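Last updated: June

OK so I said yes to making the potato salad for the Revville block cookout. All of it. For 40 people. Posting as I go so I have some record of what I did for next year (if there is a next year).

Background for newer folks: the usual potato salad lady moved to be near her daughter, and I was the one standing closest to the sign-up sheet. My potato salad experience is one bowl at a time, for family, and family has to be polite.

I bought 17 pounds of potatoes. The red ones, the waxy kind, small enough that I don't have to cut every single one into a million pieces. My mother used russets and hers always went to mush, and I loved it that way as a kid, but you can't scoop mush onto a paper plate next to baked beans. It travels.

Skins stay on. I'm not peeling 17 pounds of anything.

My biggest pot is the old Havex stockpot I got from my aunt, and it holds maybe a third of what I need. So we're doing this in batches. Cold water, a lot of salt (more than you think, taste it, it should be like a soup somebody overdid), then bring it all up together. If you drop them into boiling water the outsides fall apart while the middles are still crunchy. Learned that one Thanksgiving.

First batch is draining. I toss them with vinegar while they're still steaming, before any mayo gets near them. Plain cider vinegar, just a splash over the whole colander and a good shake. It soaks right in and the potatoes taste like something all the way through!

I got the vinegar thing from Ritva Saarela, who lived across the hall from me in Grakthorpe years ago. She put dill in everything, including once a cheesecake. Her potato salad had no mayo at all, just sour cream, mustard and pickles, and I used to invent reasons to knock on her door when I could smell it.
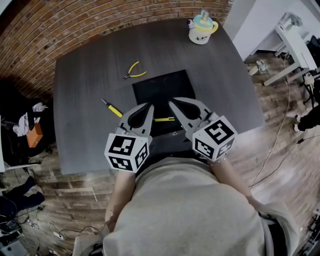
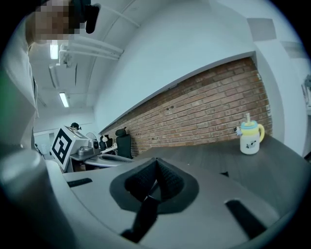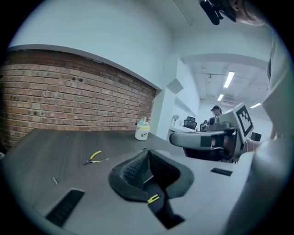
Can I dress the potatoes the night before, or should I wait until morning?

Dress them the night before, but hold back a little of the dressing. The potatoes drink it up overnight in the fridge and look dry by lunch, so you stir the rest in right before you serve.

Second batch is on. The kitchen window is completely fogged and my hair has given up. Meanwhile I'm chopping celery, which I've decided should be small enough that the celery haters don't notice and the celery people still get their crunch. Same with the onion. I soak the chopped onion in cold water for a few minutes, then drain it well, and it stops being so bossy.

Dressing! Half mayo, half sour cream, as a sort of treaty between my mother and Ritva. Yellow mustard, pickle juice straight from the jar, black pepper, lots of dill. I also put in a spoonful of Falcão, the hot pepper sauce from the little market on the corner, and nobody will be able to say what it is, they'll just go back for more. That's the plan, anyway.

Somebody replied asking about eggs. I go back and forth. I love an egg in there, but peeling them for this many people would push me over the edge, so I'm doing 2 bowls: the big one without eggs and a smaller one with. The egg one gets paprika on top so people can tell them apart. I'm making a little card too.

Please, please, please let your potatoes cool before the mayo goes on. Warm is fine for vinegar, terrible for mayo. It goes oily and sad and there is no way back. I spread mine out on sheet pans and put the pans wherever there's a flat surface, and right now that includes the top of the dryer.

Fridge situation: I had to take out one whole shelf, all the drinks, and a watermelon I'd forgotten buying. The drinks are in the cooler. The watermelon is in the bathtub with some ice packs and I'm not taking questions on it.

For tomorrow I've got the big cooler lined up for carrying, and two roasting pans I'm going to fill with ice so the bowls can sit down in them on the table. It's supposed to be hot and I want everything back on fresh ice or in the cooler as soon as the first rush is over. My uncle used to leave his out in the sun all afternoon at the lake, stirring it every so often like that would help. We all ate hot dogs.

Just tasted the first batch cold. Needed more salt. Cold potatoes always need more salt, and I forget it every time. Fixed it, tasted again, then tasted a few more times to be safe. Going to bed before I eat the whole bowl.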